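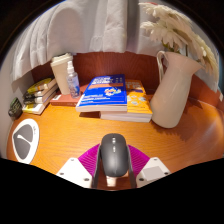
Keltus Help Centre
Search questions, topics or part names Go

Can machines do chores yet?

Frequently asked questions from households and small workshops

What can a home robot do today?

Floors, mostly. Robot vacuums and mops are a settled product and so are robot lawnmowers. Anything that involves picking things up and putting them somewhere else is still at the trial stage. Our arm, the Kasprzak, can clear a bench or a desk if it has been trained on the objects there, and it works slowly.

Why is tidying a desk so hard?

Every desk is different, and it's different again the next day. The machine has to find the mouse among books, mugs and bottles, get its fingers on both sides, lift it without dragging the mat along, and put it down somewhere sensible. Glossy timber makes this harder, as reflections can be mistaken for edges. A person does it without looking up from the phone.
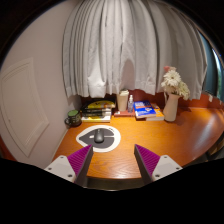
Training and demonstrations

How does the arm learn a job?

From people doing it. A person uses a hand-held gripper with the same fingers as the arm and repeats the task with small changes in where things sit. For the mouse-and-mat job we used 3,000 demonstrations. Domenica Hauser, who runs training at our Zescombe workshop, finds that variety matters more than the total: a fresh desk is worth more than another hour on the same one.

Will it work on objects it hasn't seen?

Sometimes. A new mouse is usually fine. A pump bottle is less certain, and thin paperbacks lying flat are still a problem for a two-fingered gripper because there is nothing to get hold of.

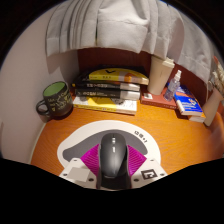

How hard does the gripper squeeze?

Only as hard as the setting for that object allows. The ribbed pads supply much of the grip, so light plastic items can be held at low force. The settings can be changed in the Objects menu. Wipe the pads with a damp cloth when they get dusty.

Is it any better on the shop floor?

Yes, where the parts are the same every time and arrive in a tray. The Skustetcombe trial had one arm sorting fasteners and fittings into 19 bins, and it kept up with the bench it was feeding. Mixed scrap and tangled leads still went to a person.

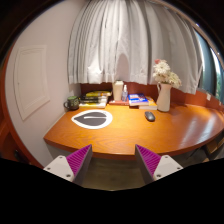 Mouse on the desktop between the mat and the vase, gripper open.

Can I leave it running while I'm out?

We don't recommend it. Someone should be home or within earshot, and children and pets should be kept out of reach of the arm. Workshops need their own risk assessment.

When will it fold the washing?

We have no date for this. Kenji Zamora's group is working on tea towels, and fitted sheets are not planned.

Who do I ask about a trial?

Write to Eftychia Economou at the Zescombe office. Trials run for 4 weeks and the next intake is in January.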